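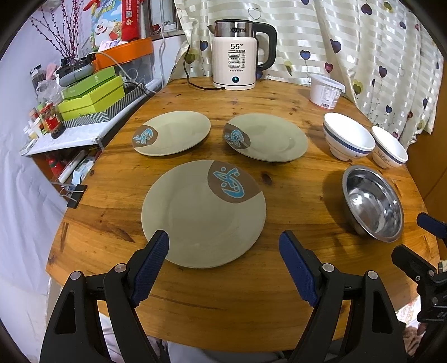

Open day at Drastberg: can a machine lay the table yet?

Saturday, October 2, 2021

Drastberg opened its household robotics workshop to visitors and I went along with Razia Memon, who wanted to know if she could stop doing the washing-up. The short answer is no.

Table work took up most of the morning. Three round plates, a couple of footed bowls, a steel basin and a kettle sound like an easy set of things to handle, and for a person they are. A gripper with two padded fingers has more trouble. A plate lying flat offers only its rim to hold, and polished steel throws back bright highlights that can confuse a camera.

Ilse Lammers, who showed us round, said they teach by demonstration. Someone works a hand-held gripper through the chore, the movements are recorded, and the machine learns from the recordings. One plate-stacking task had needed 40 sessions before they were happy to try it on the arm.

We then watched the arm do it. It managed 12 tries out of 17. The failures were mostly dull ones – it closed slightly too early and pushed the plate away. Each try took 29 seconds, and Razia timed herself afterwards at four.

I asked about kettles. Lammers said they would let a machine press a button but would not let it pour hot water with people nearby, and she did not expect that to change soon.

The shop-floor section after lunch was shorter. Tiruwork Gebreyes ran a shelf-filling demonstration with boxes all of one size, and it went without a hitch. She said mixed goods were still done by hand.

Entry was free and the tea was decent. The next open day is in February, and booking is through the front desk.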